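Workshop notebook, Tuesday, August

Second day on the hide glue tests for the Dantas chairs. Room was 68 when I came in and climbed fast once the sun got to the south windows, so I did the glue-ups before lunch and left the scraping for later.

Glue: Lirnix pearl, soaked overnight in cold water by weight, 2 parts water to 1 part glue. Yesterday's batch went in at the same ratio but I let the pot run too hot (the dial on the Melell pot reads low, see last week) and the joints from it are suspect. I marked those with a pencil cross on the end grain. Don't use them for anything except the peel comparison. Today the pot stayed at 140 by the glass thermometer, not the dial. Dial said 125.

Samples are all ash offcuts from the rear rail stock, same board where I could manage it. Rubbed joints on one set, clamped on the other. The rubbed ones grabbed well before I ran out of push. The clamped ones squeezed out more than I like, which I put down to thin glue. Next batch should be a little thicker for end-grain sizing and the same for everything else.

Warmed the parts on the radiator shelf with the Dedex lamp over them. Two minutes a side is enough for pieces this small. The seat rails will need longer, and they won't fit under the lamp, so somebody needs to think about a warming box before we start on the real chairs.

On the chairs themselves: the underside of the rear rail on the worst one has a stamped 1867 and then what looks like a 272, a bit crushed on the last digit. Could be a year and a shop number, could both be shop numbers. The old joints are hide glue for certain. A drop of warm water softened the squeeze-out inside the rail and it smelled right. One later repair at the left rear leg is white glue and has to come out mechanically. I got half of it with a card scraper and a dental pick. The rest is down in the mortise and will wait.

Do not steam that joint. The veneer on the back face is already lifting at the corner and the heat will take it the rest of the way.

Cleaned the pot, strained what was left into a jar, jar is in the fridge on the door shelf with the date on the lid. Throw it out if it smells at all.
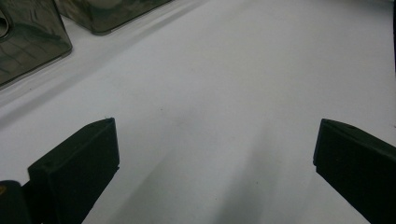
Can the refrigerated glue be reheated and used on the chairs?
Once, if it's gelled firm and has no smell, but keep it for blocks and test pieces and make fresh for the leg joints. Each reheat costs some strength.

Tomorrow: break the rubbed set first, then the clamped set, same vise and same lever as before. Write down where the wood tears and where the glue lets go. If the rubbed joints pull fiber I'll go ahead with dry fitting the front legs. Need more cheesecloth and a second brush with no metal on the ferrule, the current one is leaving dark streaks.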